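The year of fixing things (or trying to)

I started this post back in November and then the mixer broke, so you are getting it late, and you are getting it with a lot more about mixers than I had planned.

Some of you will remember that last winter I made a quiet little promise to myself that I wouldn't replace anything in the house until I'd had a fair go at fixing it first. I didn't tell many people. My sister knew, and she laughed for a good long while, which was fair, given what happened to her bike when I was twelve and had just been given a wrench.

The first thing to go was the Irnetti, our coffee maker, which is older than my marriage and a good deal louder. It had been dripping from somewhere underneath, and I'd been putting a folded dish towel under it for so long that the towel had become part of the coffee maker in my mind. I finally turned the thing over one evening after supper and found a rubber ring that had gone as hard as a cookie. The new ring cost less than the envelope it came in, more or less. I stood in the kitchen the next morning with my cup and looked at the dry counter and felt about nine feet tall!

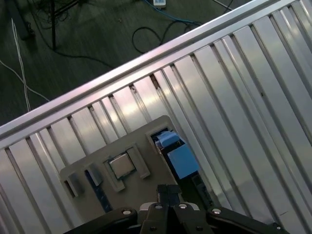
Silver ribs and dark slots, with white cables on the floor beyond.

After that I got cocky, I admit it. I took the back off the kitchen radio, I re-glued a chair, I sewed up the tent (badly, but it's closed). I bought a box of assorted screws that said 700 pieces on the lid, and I have yet to find in it a single one the size I need. If anybody wants a great many tiny brass ones, write to me.

Then came the mixer. It's a Blomqvist, cream colored, with a bowl that locks in with a quarter turn, and it belonged to my mother-in-law before it came to us. She used it for 40 years and gave it to me with a speech. So when it started making a grinding noise in the middle of a double batch of cinnamon bread, I turned it off, finished the dough by hand, and did not mention it to anyone for two days.

I did open it. I want that on the record. I took out four screws, saw a lot of old brown grease and a gear with some teeth missing, and put the four screws right back in. There's a kind of courage in knowing when to stop, or that's what I told my husband, who was holding the flashlight.

That's how I came to meet Reinhold Stöcker, and I'm so glad I did. He has a small shop in Marnberg, down past the bakery, with a bell on the door and a very old armchair for people who want to wait. I wanted to wait. He didn't seem to mind company, and he let me watch while he cleaned out the grease with a wooden stick and talked about his grandchildren. He thought he could get the gear, but it might take a few weeks, and would I be all right without it? I said of course. I was not all right without it. My arms hurt until spring.
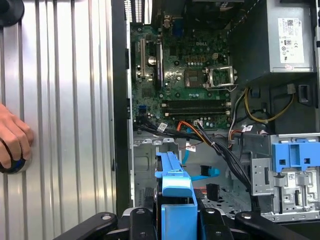
What surprised me most over those weeks was how much I liked having something to look forward to that I couldn't hurry. I'm so used to ordering a thing at night and tripping over the box on the porch before lunch. Waiting for that gear was more like waiting for a letter. I'd think about it while I was kneading, and I'd wonder whether it was on a truck somewhere, and then I'd forget about it for a few days and be pleased all over again.

I also asked around for help more than I ever have. Gülizar Karabulut from across the street lent me her hand mixer – and her cookie press, and a cake tin with a lid that fits, which I have never owned in my life. We ended up baking together most weeks at her house. She makes a walnut thing with syrup that I can't describe properly, so I won't try, but I ate far too much of it and I've asked for the recipe twice.

The mixer came home with its new gear and a dab of fresh grease, and it sounds like itself again, a sort of low contented hum. I made the cinnamon bread that same afternoon and took one loaf to Gülizar and one to the shop. Reinhold cut his with a pocketknife right there on the bench and told me it needed more salt. He was right, too.

Still on the list are the hall lamp that flickers, the gate, the zipper on my good coat, and the bathroom scale (I'm in no rush over the scale). I'll start with the gate as soon as the ground dries out, and if any of you know what to do about a hinge that's been painted over a dozen times, please leave me a note in the comments.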